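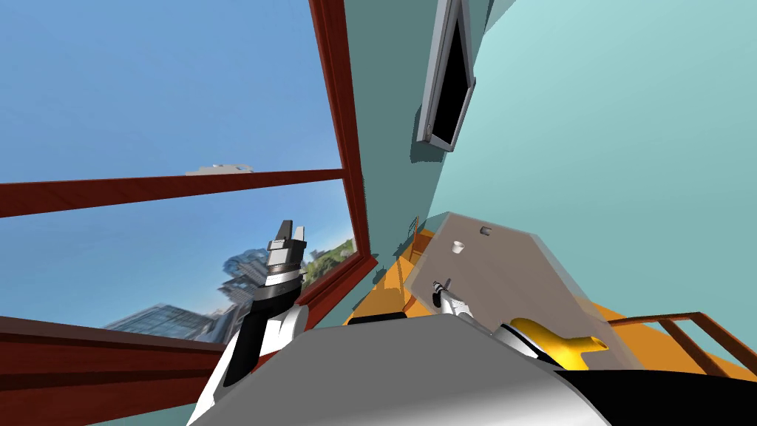
Head view in the Sayce apartment, the left gripper slightly open for business. Nothing here is straight, including the horizon.

How to run a view-dropout test on a two-armed policy in simulation

Written by Awuor Mohamedi for the Vedura lab pages. Last tidied in March, when I got tired of answering the same email.

You have trained a policy. It works in your simulator and you have a success rate you would like to show people. Before you do, I'd suggest finding out which camera it is looking through. Ours had a head camera and one on each wrist, and we had assumed, in the way one assumes the gas is off, that it was making sensible use of all three.

The method below is the one we used on Drukent, our two-armed policy, in the Sayce apartment scene. It needs no new training and no clever maths. It does need patience and a disk with some room on it.

What you need

A trained policy that takes more than one camera view. A simulator that can restart from a saved state. A set of recorded runs to draw starting states from (we had 2,575 of them, and most were dull). Somewhere to write things down that isn't the back of your hand.

Step 1: Pick your starting states

Choose states from the middle of runs as well as the beginning. At the beginning everything is tidy and every policy looks like a genius. We kept 301 states and threw out any where the simulator had already done something rude to the physics.

Leave the awkward head angles in. Our robot's head camera spends a good deal of its life tipped over sideways, with a window on one side and a sloping orange floor on the other, and it was tempting to keep only the states that looked nice in a slide. If your policy has to cope with a tilted view when it runs, it should have to cope with one when you test it.

Step 2: Run the plain version first

Run every state with all cameras on and nothing touched. Use the same random seed you will use later. Write down the seed. I am aware you think you will remember the seed.

Save the frames from every camera as well as the result. You will want them in step 5, and running the lot again to get them is a poor way to spend an evening.

Step 3: Freeze one view at a time

Don't swap the view for a black square. A policy that has never seen a black square may fall over purely from the shock, and then you have measured surprise. Hold the view at its first frame instead and let the other cameras carry on as normal.

Freeze the head, run the full set. Freeze the left wrist, run the full set. Then the right.

While you're at it, look through what each camera was giving the policy in the first place. I went through the left wrist frames with a cup of tea and high hopes. A fair number had two open fingers, a grey panel in a wooden surround and a great deal of blue.

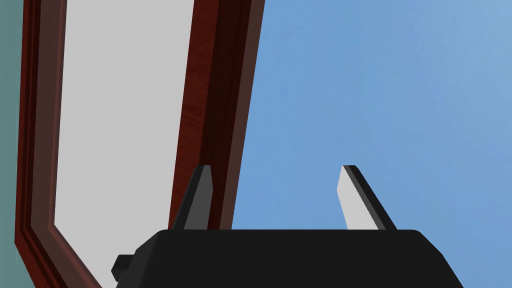 The policy had been handed frames like that at every time step and had made of them what it could. I don't blame it for losing interest. But I couldn't tell from the frames alone whether it had lost interest, and that's the whole reason for running the test.

Step 4: Shuffle the view

Freezing tells you whether the policy needs fresh pictures from a camera. It doesn't tell you whether the policy minds being lied to. So run the set again, this time feeding in the same camera's view from a different run. Keep the image size and colour settings the same or you'll spend an afternoon chasing a bug of your own making. I spent two.

Step 5: Compare state by state

Resist the average. Line up each state's plain result against its frozen and shuffled results, and count the ones that changed. In our case, freezing the head view changed the result in 164 states. Freezing the left wrist changed 6. I checked the code for a mistake, found one, fixed it, and the number was still 6.

Then open the states that changed and look at them next to each other. Ours were mostly ones where the right arm was reaching out with something small and yellow near its fingers, and the left gripper was up by the window with nothing to do.
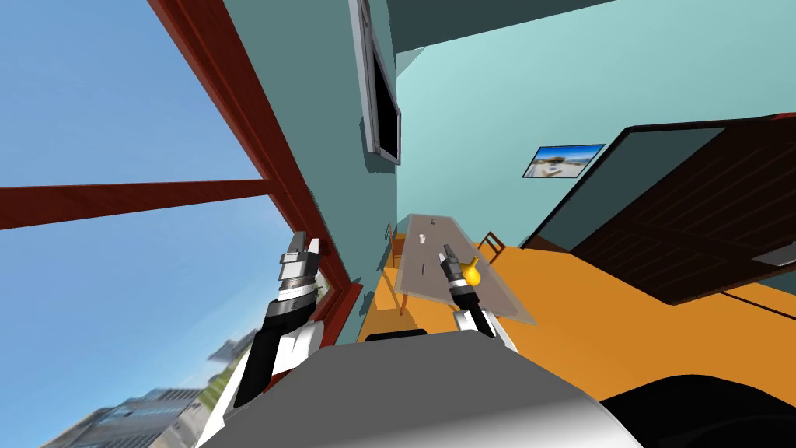 Step 6: Decide what to do about it

If a view hardly matters, you have a few choices. You can drop it and enjoy the faster training. You can add tasks that need that arm. Or you can leave it alone and say so in the write-up, which costs a sentence.

We added tasks. The new set is called Sorkov and has the left hand doing more of the carrying. I haven't finished running the test on it, so please don't write and ask.

Common problems

Plain results differ between two identical runs: your seed isn't reaching the simulator. Fix this before anything else.

Every view seems to matter equally: check that you are freezing the view you think you are. Ours were numbered from zero in one file and from one in another.

No view seems to matter at all: your policy may be steering by joint positions and ignoring the pictures altogether. Freeze those next, and sit down first.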